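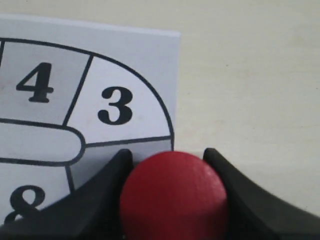 A labeled diagram on one of the tables at the Oltness Evening Institute.

The Long Second Shift
Evening classes in Oltness enter a new term with a wider program and an older student body

By Yuzhen Wei

At 5:45 p.m. the front doors of the Oltness Evening Institute are unlocked for the second time each day. The daytime staff of the building have gone home by then, and the first students are already waiting on the steps, many of them still in work clothes. Classes start at 6:15 and the last of them ends at 9:30.

The Institute enrolled 603 adults this term, the highest figure in its records. Its offerings range from basic reading and bookkeeping to a full sequence in introductory science, which was restored in May after a long absence from the catalog. Tuition is set at $40 per course. Residents who have been out of work for three months or longer pay nothing.

Emiko Kawaguchi, who became director after many years in the county school system, attributes much of the growth to changes in local employment. The Bondarchuk cannery, once the largest employer on the east side of town, now requires a high school credential for most of its supervisory positions. Workers who had held such posts informally were asked to complete their schooling or step down.

"We had people come to the office who had run a packing line for half their lives," Ms. Kawaguchi said. "They did not need to be told how to work. They needed algebra and a science credit, and they needed them after six o'clock."

The science sequence was designed by Shinji Imai, a retired hospital laboratory supervisor. It assumes no earlier study and gives the opening weeks to vocabulary, measurement and the reading of charts. Mr. Imai resisted a proposal to shorten the course by dropping its unit on scientific writing. Students submit a one-page report every other week, and he returns each report with comments before the next class meeting. The practice is demanding for the instructor, and the Institute has agreed to limit the size of each section accordingly.
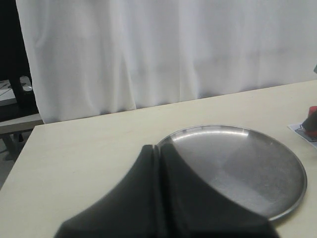

The question of space has occupied the Institute for much of the past year. The Retska Street building was put up as an office block, and its rooms were divided for clerks, with low ceilings and narrow doors. A full renovation was priced and set aside. The staff settled on smaller measures, among them new lighting, repaired heating and plain furnishings such as the pale tables and the light white curtains that hang in folds behind them. The savings were moved to the instructional budget, where they paid for an additional section of English composition.

Attendance remains the most persistent difficulty. Shift schedules change with little notice, children fall ill, and the last bus to the eastern neighborhoods leaves before the late classes are over. Bayu Pasaribu, the Institute's registrar, has introduced a system under which a student who misses a session may attend the same lesson on another evening. He has also asked the transit authority to move the final departure to 9:50. A decision is pending.

Mitsuko Maruyama is among the students who would benefit. A pattern cutter at Costura, the uniform maker on Mill Road, she enrolled in bookkeeping two years ago and has since added composition and science. She walks home on the nights her class runs late.

"I left school at sixteen and I always meant to go back," she said. "My supervisor lets me trade hours when there is an examination. Not everyone has that."

The Institute hopes to place 100 students in credential programs by the end of the next academic year – an increase that would require a second counselor. Funding for the position has been requested from the county. Registration for the coming term opens at the Retska Street office at 4 p.m. on the first working day of the month, and applicants should bring proof of residence.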